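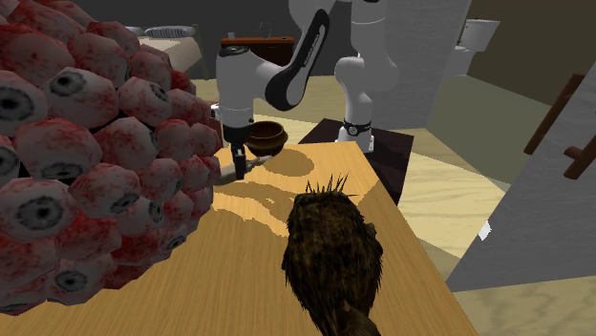

4. Running a pick-up task in the simulator

Members of the Mundura Robotics Club use this section once the arm profile has been loaded (see section 3). Work in pairs, one on the controls and one keeping the log. The task is to pick up a bowl and set it down on the table. Start with a small round bowl like the wooden one beside the gripper, and leave the furry creature and the pile of eyeballs in place, as both belong to the Velar prop set and count as clutter.

4.1 Starting the task

1. Open the club project and choose Rirkow from the room list.
2. Type 3731 in the seed box. Everyone uses the same seed for the first run.
3. Set the gripper speed to 9. Higher settings are locked until Sena Dramani has signed your log sheet.
4. Press Reset and wait for the props to settle.

Note: If the list of rooms is blank, close the program and open it again from the club folder - not from the desktop shortcut.

4.2 Making the pick

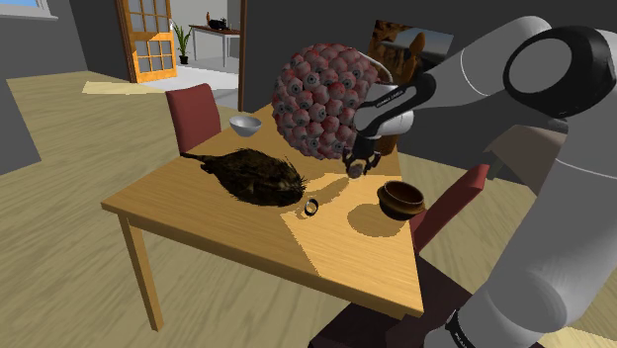 5. Bring the gripper down in small steps. Check the side view before each one.
6. Close the fingers and hold for a moment before lifting.
7. Lift straight up, move to the drop point and lower.
8. Press Save. The run is stored under your team number.

Caution: Do not press Reset during a lift. The log for that run will be lost and you will have to start again at step 2.

4.3 Error codes

Code 11: the arm has reached a joint limit. Back off the last move.
Code 544: the log file is full. Copy it to the Afridi drive, then clear it.

For any other code, write it on the sheet and see Iddrisu Lamptey. Competition logs are due at the end of November.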